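Refill Sizes Should Be Printed on the Pen

Sunday, June 2, 2024

The ballpoint refill is a standardized part in theory. Dimensions for the common types have been published for decades, and a buyer should be able to read a code off the barrel, order that code, and have it fit. In practice the code is rarely on the barrel. It is on the packaging, which goes in the trash on the first day.

I keep a spreadsheet of refills for an office of 376 people. The supply closet holds pens from three makers, and only the Flodero has its refill type marked anywhere on the body. The Wandard and the Gillmont take cartridges that differ in length by less than the width of a fingernail. Put the short one in the long pen and it will write, but the tip pushes back under load. People assume the pen is worn out and throw it away.

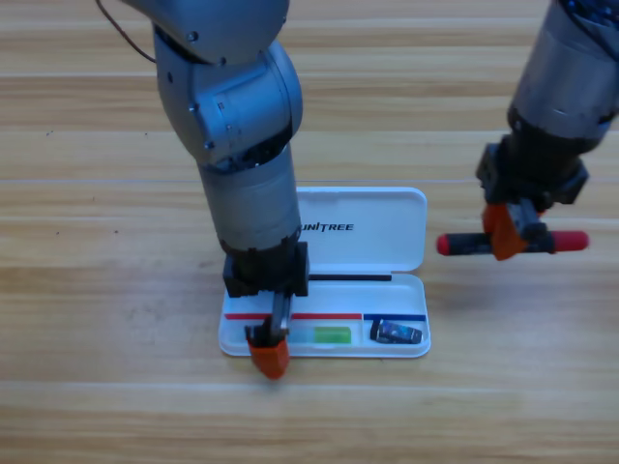

The usual objection is cost. Marking a barrel takes an extra pass on a printing line that already applies the logo, so the added expense should be small next to the price of the pen. A second objection is appearance -- a string of digits looks untidy on a finished product. It could go inside the cap or under the clip.

A minimum rule would cover two items: the refill type and the tip size, in characters large enough to read without a lens. Our last order was 2,000 refills, placed in October, and 11 boxes went back because the catalog listed them by pen model and the model had been revised. The revised pen carries the same name as the old one.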